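4.2 Cable handling with the Pronum wrist kit

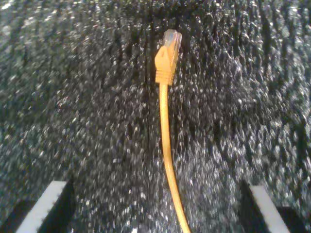 Figure 6. Wrist camera view with the fingers open on either side of the cord. The plug points upward; the background is dark foam.

The second product we reviewed was the Pronum wrist kit, sold by Kindale as a package of a two-finger gripper, a wrist camera and a licence for the grasp planning software. We bought it at list price and had no support beyond what any customer receives. Liesl Imhof and Milan Dierckx did the installation in October, following the printed guide. Mounting and wiring took one morning. Calibration took longer, as the guide refers to a menu that the current software no longer has, and we had to write to Kindale for the new steps.

The task was the same as in Section 4.1. The arm approaches a network patch cable, closes on the cord below the connector and carries the plug to the test socket. We made 200 attempts with each kit. An attempt counted as a success only if the plug was seated and the link light came on within the time limit. Attempts stopped by the operator were counted as failures.

The Pronum kit completed 157 of its 200 attempts. Of the remaining 43, one was lost to a power fault in our own rack and the other 42 were failures of the kit. We have left the power fault in the total.

Most of the failures came from choosing a grasp point too close to the boot. The fingers then closed partly on the strain relief, and the plug turned as it was lifted. The planner looks for a long, narrow shape and places the grasp at a fixed distance from its widest part. With a cable such as the yellow one in Figure 6, the colour of the boot and the cord is much the same, and the software often put the join between them in the wrong place. The clear tip of the plug also gave trouble. In the logs it was sometimes left out of the detected outline altogether, which moved the estimated plug position by several millimetres.

Focus is a further limit. The lens is fixed, and at the working distance used here the connector and the cord are both slightly soft in the picture. Kindale offers a second lens at extra cost – we did not test it. Saturnino Vidal repeated part of the series with the lamp moved to the side and found no clear change in the result.

The white finger pads held the cord well once it was properly gripped. We recorded 5 slips during transport, all on the thinnest cable type. The pads can be changed with a single screw, and a spare pair is included. The Isix kit, by comparison, needs the whole finger to be removed.

For a laboratory that handles cables of one known type, the Pronum kit is usable as supplied, provided the grasp distance is set by hand. For mixed cables we would want the planner to allow a separate setting for each type – at present there is one value for all of them.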